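Home Robot Test Rules Get a First Common Draft

7 Oct 2021

The group behind the Vellwood guidelines has published a first common draft of rules for testing household robots in simulated homes. The text is 35 pages long and is open for comments until January. It was written together with Laniver, a maker of service robots, and Zekau, which builds virtual apartments for training and testing.

The draft tries to solve a problem that many teams know well. Two laboratories can report the same success rate for a robot that moves through a home, but one of them has used wide rooms with closed doors, and the other has used narrow passages and furniture near the path. At present there is no duty to say which. Under the new text, every report must list the state of each door, the items left on the floor and the start position of the robot.

The rules also ask that test rooms are not too clean. A room should hold ordinary things in ordinary places, for example reading matter on a chair, and small items on the floor must be kept in the room file also when they are not part of the task.
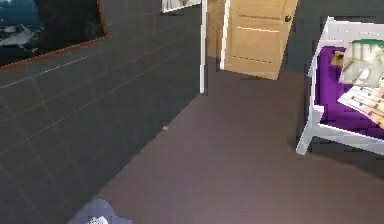
Zeman wrote in the open comment list that the part about floor items is welcome but too weak, and asked for a minimum size. "If one team counts a crumb and another team counts only a shoe, we are again comparing different homes," the comment says. It proposes that very small items be reported in a separate table - with the result of the run given both with them and without them.

The editors answered that they will look at the proposal, but they do not want to make the reports so long that small teams stop sending them. The first trial of the draft used 3946 runs in 14 virtual apartments, and preparing the papers took more time than the runs themselves.

A second chapter is about passages between rooms. It says that a robot must be tested from both sides of an opening, and that the arm and the gripper must be included when the free space is calculated. Until now, some teams measured only the base. The chapter also asks for the camera view to be saved together with the planned path, so that a reviewer can check what the robot had in its view when it made a decision.
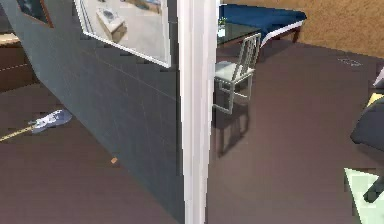 A simulated home with a white chair and a glass-topped table in the room beyond the wall.

Doors and glass have their own chapter, the longest one in the draft. A door must be described by its opening angle, its handle type and the side on which it is hinged. For glass, the team must write down whether the simulator shows reflections, and whether the depth sensor is allowed to see through the pane or not.
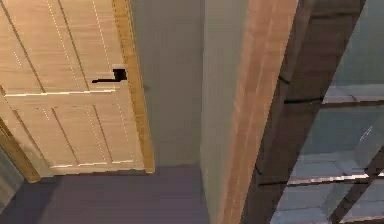

Teams that cannot yet give all of these values may leave a field open for the first seven months, but they must mark it clearly as "not measured". An empty field without this mark will be treated as an error, and the report will be sent back.

The draft does not set any limit for speed or force. These questions stay with the existing safety rules for real machines, and a good result in simulation does not replace a test with the physical robot. Comments can be sent through the Vellwood page, in English only.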